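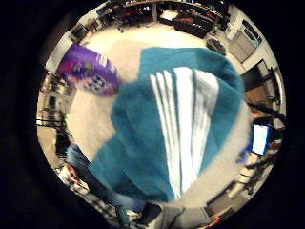

In February a folding arm at the Vergara laundry in Justham closed its gripper on the cuff of a man's work jacket and held it for 11 seconds. The man was Ulises Cáceres, who runs the second folding station on the early shift. He had reached in to straighten a towel, as everyone on that line does many times a day. The arm took his cuff along with the hem, lifted, and started its fold. He came away with a sprained wrist and a bruise up to the elbow. The arm had learned its folds from recordings made by people with hand-held grippers, in a room with a pale carpet and equipment along the walls, and it is that room I want to write about. Look at the cloth on the floor: a teal towel, its white stripes drawn together where the fabric gathers into a narrow fold. Past it there's a purple thing with a printed pattern, and lower down somebody's leg in jeans. A person looking at that sorts it out without effort. The arm had to be taught what to sort, and as far as I can tell the lesson about people was never given.

I fixed machines in laundries for most of my working life, the last part of it at Vergara. I was there for the install and for the investigation afterward. I don't work for them now and I have no claim against anyone. I do have an opinion about what the report left out.

What the report said

The report was written by Cerodmont, which supplied the arm and the software. It is a decent report as far as it goes. It found that the light curtain on the operator side had been muted during loading, as the approved procedure allowed. It found that the gripper, a Hekel unit with padded fingers, was working to its specification. Closing force was within limits. The emergency stop worked, and the worker at the next station hit it.

The report then put the cause down as "operator entry during automatic motion." It recommended a longer delay after muting, a fresh strip of yellow tape, and retraining for the shift. All of that was done within the month.

I agree with the delay. I have nothing against tape. But if you read the cause line again, what it says is that Ulises did it. He reached into a place where the procedure let him reach, at a time when the curtain was off by design, to correct a towel the arm had dropped crooked. The arm dropped towels crooked every shift. We had a nickname for it that I won't repeat. If a machine needs a person's hand in its space to get through the morning, then the hand is part of the process, and the safety case should have been written with the hand in it.

What the arm thought it had

The old folders we ran had no opinions. A bar came down at the same place every cycle, and if your fingers were there it would hurt you, and you knew exactly where "there" was. You could paint it on the table. I trained people on those machines by making them point to every place that could pinch.

You can't do that with the Cerodmont arm. It picks its grip point by looking. It finds a bit of cloth that resembles the bits of cloth it has seen people take hold of, and it goes there. On most cycles that was the near corner. On some it was halfway down the side. Ask it to choose between a towel hem and a jacket cuff lying on top of the hem, and you are asking about something that depends entirely on what was in the recordings.

So I asked about the recordings. That took a while. Cerodmont was polite, and in the end one of their engineers sat down with me for an afternoon and went through a batch.

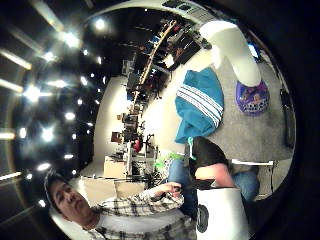

A recording session with two people close to the work and a striped teal piece on the carpet.

There were 2,000 recordings in the set used for towels. I had pictured something like a clean bench with one towel on it. What I saw was a lot closer to real life. People were leaning in. Arms crossed the picture. There were sleeves everywhere, plaid ones and plain ones, and bare forearms, and bags lying on the floor beside the cloth. The engineer was proud of this, and I understand why. If you train on a bare bench, the thing falls apart the first time somebody leaves a coat on the table. Mess makes it sturdier.

My trouble was with what the mess taught. He had run a search, and in 144 of the recordings a hand or sleeve was touching the cloth at the moment the gripper closed. In every one of them the gripper closed anyway, because the person holding the gripper could see that it was fine. They knew whose sleeve it was. They could feel the drag through the handle and would have let go. They may have been talking to the person whose arm it was. None of that goes into the recording. What goes in is a sleeve, a piece of cloth, and jaws closing.

I asked him whether there were any recordings in the set where the gripper started to close and then backed off on account of a person. He looked, and there weren't any. They had been thrown out as failed attempts.

I think that is the cause of the injury in Justham, or at least as much of a cause as the muted curtain. Every example of a person being careful had been sorted into the trash, and every example of a person getting away with it had been kept.

Straps, cords and the rest of it

One more kind of recording bothered me. In some of them there was a strap or cord lying over the cloth. 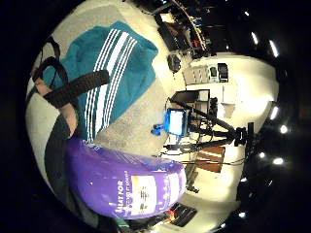 Why a strap is worse than a sleeve

A sleeve slips. A jacket cuff that gets pinched will usually pull free, at the cost of the jacket. A strap with a ribbed surface grips back, and a cord with a loop in it can go around a finger or a wrist. When I saw a thick black strap across a striped towel, with bare fingers curled around it, I stopped listening to the engineer for a minute. It was no danger to the person in that room. A hand-held gripper has whatever strength your own hand gives it. Put the same layout under a driven arm that lifts when it feels resistance, and I would not want my fingers there.

The arm does lift when it feels resistance. That is how it gets a towel clear of a pile. It was working out of a pile when it got hold of Ulises, and the harder he pulled the more it behaved as though it had a heavy wet towel.

Cerodmont's answer to me was that safety belongs to the safety system and the learned part is only there to do the job. The curtain, the force limit and the stop button are supposed to keep people whole no matter what the software wants. I've heard that from good engineers and I believe they mean it. On paper it's right. You should never count on the clever part to protect you.

But look at how it went at Vergara. The curtain was muted for loading. The force limit was set high enough to pull wet cotton, and that is also high enough to sprain a wrist. The stop button was at the far end, out of his reach. With all three of those in the condition the paperwork allowed, the only thing left between the gripper and the cuff was the arm's own judgment about what is a towel. Whether or not anyone wanted to rely on it, for 11 seconds that's what he was relying on.

What I would ask for

I would ask for the back-offs to be kept. When someone making a recording stops short for a hand, that is good work and it ought to be labeled that way and used. It costs some disk space. I'm told it also slows the arm down a little, since it gets shy around anything that resembles a sleeve. Fine. A laundry can stand a shy machine.

I would ask for gloves, too, and more than one kind. At Vergara the wash side wears rubber and the folding side wears thin cotton, and the fellows from the dock come in wearing whatever they have on. The batch I saw was uneven on this. Some of the sessions had people in gloves, and those were the ones the engineer skipped through fastest, as they belonged to a different task.

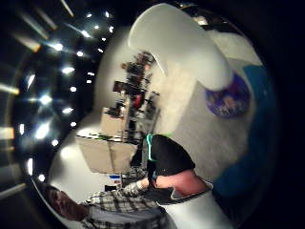

He said a glove confuses the picture because it is made of cloth and has a hand in it, and so it sits right between the thing you want picked up and the thing you don't. I said that was the reason to put it in. A jacket cuff is the same sort of object. If the arm can't tell an empty glove from a full one, I'd like to find that out in a room with carpet on the floor, where the gripper is in somebody's hand, well before it gets bolted to a table in Justham.

And I would ask for the accident report to have a section on what the machine was shown. Right now the form has a box for the guard, a box for the drive, a box for the operator. When the old folder hurt someone we pulled the cam and measured it, because the cam decided where the bar went. With this arm the recordings decide where it goes. They can be pulled and looked at like any other part. It took one engineer one afternoon, and he found 144 of them.

Ulises went back to work after 13 shifts off. They put him on the press line at his own request. The arm is still at the second station with the longer delay on it, and it was dropping towels crooked the last time I went by, and a woman I didn't know was reaching in to straighten them.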